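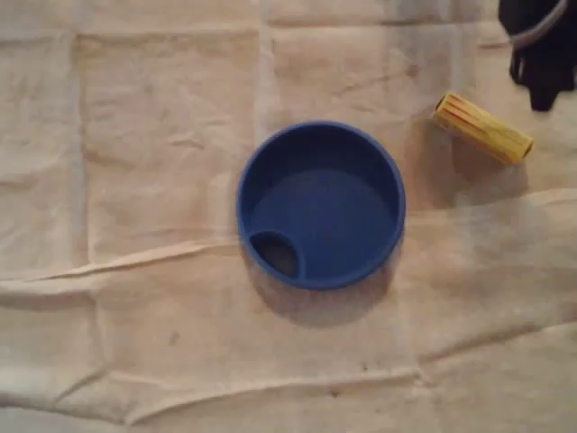 Team Gastraum & Bühne, Restaurant Womholm

Kap. 2: Karaokeanlage einschalten

1. Hauptschalter hinter der Theke. Erst Mischpult, dann Boxen - nie umgekehrt.
2. Mikros aus der Ladeschale, Kanal 1 und 2 prüfen.
3. Wulow starten, Liste "Familie" laden. 600 Titel, dauert etwas.
4. Lautsärke max. 25, solange Essen rausgeht.

Achtung: Kabel festkleben, Kinder rennen da durch!

Hinweis: Kein Ton? Pult aus, kurz warten, nochmal. Sonst Noeline anrufen, Durchwahl 307. Dienstag ist Leen dran.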